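How to wash dishes by hand when you have one small sink

A lot of rental kitchens in Semthorpe have a single bowl sink, a short bit of bench and no dishwasher. Mine has been like that for years. The method below is what I use after dinner most nights, and it works as well for a family's dishes as it does for one person's. It takes less water than leaving the tap running and less bench than most people think they need.

What you need

A plastic tub that fits inside the sink with a gap down one side. The gap matters, as you'll be tipping rinse water down it. Take the sink's inside measurements with you to the shop and buy a tub that is at least 10 cm shorter than the sink is long. I bought mine at Jaston and had to take the first one back.

Dishwashing liquid. Any ordinary brand is fine.

A brush with a handle, and a cloth or sponge for glasses.

A scraper. An old silicone spatula does the job.

A drying rack, or a folded towel if you don't have room for a rack.

2 tea towels, both clean. One always ends up soaked.

Rubber gloves if you like the water hot.

Step 1: Clear and scrape

Put away food before you run any water. Leftovers go into the fridge, scraps go into the compost caddy or the bin. Scrape every plate, including the ones that look clean. Sauce and rice grains are what turn the water grey, and once it has gone grey you have to start again.

Pour cooking fat into an old jar or tin and let it set. Don't put it down the sink, even with hot water behind it. It goes hard further along the pipe, and in an older building that might be under somebody else's kitchen. Wipe out the oily pan with a bit of newspaper before it goes anywhere near the tub.

Step 2: Sort before you wash

Use the table for this if the bench is short. Put the same sort of thing together: glasses and cups, then cutlery, then plates, then bowls and colanders, then pots and pans. Keep sharp knives to one side, flat on the bench. They never go into the tub, where you can't see them under the suds.

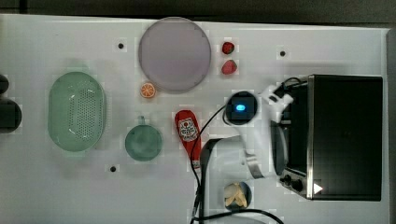
Plate and colander set out on the white table.

Sorting takes a minute or so and saves more than that later. The point of it is the order. Clean things go in first and greasy things last, so one tub of water lasts the whole wash. If you wash whatever is closest to your hand, a frying pan will end up going in before the glasses and the glasses will dry with a film on them.

Anything with food stuck on it should be soaking by now. Put a little hot water and a drop of detergent straight into the pot and leave it on the stove. Porridge and egg are the exceptions and should soak in cold water, as hot water sets them. Starchy pots from pasta or potatoes come up well after 10 minutes.

Step 3: Fill the tub

Put the tub in the sink and run hot water until it is a bit less than half full. Add the detergent while the water is running. A short squirt is plenty. Too much makes rinsing slow, and most of the streaks people blame on hard water are leftover detergent.

The water should be as hot as your hands can comfortably take. If you have small children in the house, fill the tub last, when you are ready to stand there.

Don't fill it to the top. The level rises as things go in, and you need room to work the brush.

Step 4: Wash in order

Glasses and cups first. Use the cloth, not the brush, and do the rim twice. Wash them one at a time and don't leave them sitting in the bottom of the tub where a plate can land on them.

Cutlery next. Drop it in as a bunch and let it sit while you rinse the glasses. Then take each piece out and wipe from the handle to the tip. Forks need the brush between the tines.

Plates after that, smallest to largest. Wipe the front in circles, turn the plate over and do the back. People skip the back, then stack the plates and put the grease from one onto the face of the next.

Large plates and platters are awkward in a small tub. Hold one at an angle with its lower edge in the water, wash the half you can reach, then turn it around and do the other half. An oval platter is easier held by the long end.
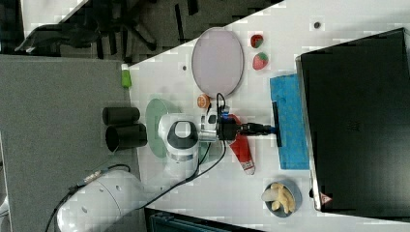

Plastic bowls and containers come next, and they need a bit more attention. Oil clings to plastic more than it does to china. Run your thumb over the surface after washing. If it still feels slippery, put one drop of detergent directly on the brush and go over it again. Tomato stains won't come out with washing. A day or so on a sunny windowsill fades them.

Pots and pans go last. By this stage the water will have cooled, so top it up from the kettle if you need to, pouring slowly at the far end of the tub with your hands out of the way. Wash the inside, the outside and the handle. Check where the handle joins the pan, as there is often a line of brown grease there.

Non-stick pans get the soft side of the sponge. Stainless steel can take a scourer. Cast iron is a separate matter – wash it quickly, dry it over a low flame and rub it with a little oil.

Knives are done by hand at the end, one by one, with the blade pointing away from you and the spine against your palm side. Dry them straight away and put them back in the block.

Step 5: Rinse

With a single sink you have a choice. You can rinse each item under a thin stream of cold water, letting it fall into the gap beside the tub. Or you can stack everything in the rack and pour a jug of warm water over the lot. I use the jug for plates and the tap for glasses. Warm water dries faster and leaves fewer marks.

My neighbour Peiyu Zeng keeps a second tub of clean water on the bench and dips everything in it. She gets through a big wash faster than I do, but she has the bench for it. If you try it, change the rinse water when it starts to foam.

Step 6: Dry

Air drying is fine if there is room. Stand plates upright with a gap between them. Put bowls and cups upside down at a slight tilt so the steam can get out. Cups left flat on a wet towel will smell musty by morning.

If you need the rack for a second load, dry the first load by hand, starting with the glasses while they are still warm. Use one tea towel until it is damp and then change over.

Wooden spoons and boards should be wiped and stood on end. Don't lay them flat. Boards that dry on one side only will warp, and a warped board rocks when you cut on it.

Step 7: Finish the sink

Tip out the tub slowly down the plughole with the strainer in. Empty the strainer into the bin. Rinse the tub, wipe the sink and taps, then wipe the bench and the table with a clean cloth.

Rinse the brush and stand it up with the bristles in the air. Wring out the cloth and hang it over the tap. Cloths go in the wash every couple of days, hot, with the tea towels. A dishcloth that smells has been left too long and washing dishes with it will only spread the smell around.

Colanders and sieves

I've put these by themselves because I get asked about them. Wash a colander as soon as you have drained the pasta. Starch dries in the holes within minutes and then has to be picked out. Rinse from the outside in, so the water pushes the bits back the way they came, then brush both sides. A fine sieve can be tapped upside down on the edge of the sink first. 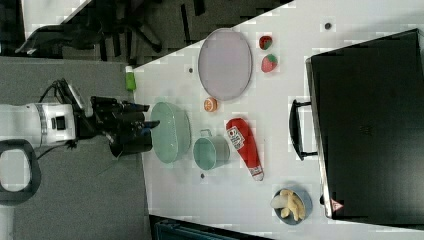
Can I leave the dishes to soak overnight?
It's better not to. Soaking for half an hour does nearly everything a whole night does, and by morning the water is cold, the grease has set on the surface and it all has to be tipped out and started again. If you are too tired, scrape everything, stack it dry and wash it after breakfast.

How much water does the tub save?
That depends on your tap. To find out, put a bucket under it and time how long it takes to fill at the speed you normally rinse. Compare that with how long you usually have it running.

What about labels on jars and bottles?
Soak them by themselves, after the dishes are finished. The paper comes off in shreds and blocks the strainer. A bit of cooking oil rubbed over the leftover glue will shift it.

Page updated 13 August 2018, with the note on porridge pots corrected. Thanks to Baoshan Gu for pointing out that I had it the wrong way around.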